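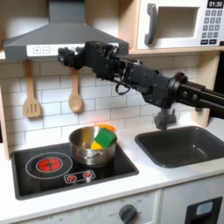
Skernar is a table of 1,140 product blurbs for garden ornaments and outdoor furniture, copied by hand from the back pages of the Flollholm spring catalogs. It holds birdbaths, sundials, solar lanterns, and more resin herons than any pond could support. Each row has the blurb, the price as printed, and the assembly time as the seller claimed it. Assembly time is the column that will hurt you. The toy microwave up there says 01:30, and most people would read that as a minute and a half, but the same four digits next to a garden bench mean an hour and a half, and next to a pergola they mean the seller has never met a pergola. We kept the strings exactly as printed. Parse them at your own risk.

What's in the folder

blurbs.csv — all the rows, one product per line
rated_500.csv — 500 of those rows, scored for enthusiasm
notes.txt — Bogdan's remarks on spelling, some of them printable

Enthusiasm scores

Bogdan Szewczyk and Jarosław Śliwiński each scored the rated rows from 1 to 4. A 1 is a plain statement that the item is a planter. A 4 claims the planter will change your relationship with your neighbors. Where the two scores differ, both are kept in separate columns. Jarosław is the harsher of the two and has only given a 4 to gazebos. 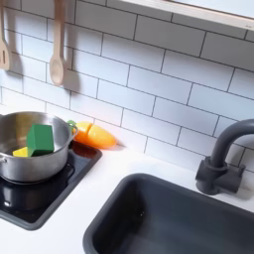

Wooden spoon and spatula against the tile.

Known problems

Fivex sold the same stone-look frog under several names, and the duplicates are still in. Filter on item_code if that bothers you. The Dow birdhouse rows have prices with no currency. "Weatherproof" is a word in a blurb and should not be used as a label for anything you plan to leave outside.

Line breaks inside blurbs were replaced with a single space in version 2. If your row count comes out wrong, you have the old file.

Changes

Version 2, March: line breaks fixed, one heron reclassified as a flamingo.
Version 1: first upload, missing the sundials.

Corrections go to Bogdan. Please include the row number. "The one with the gnome" narrows it down very little.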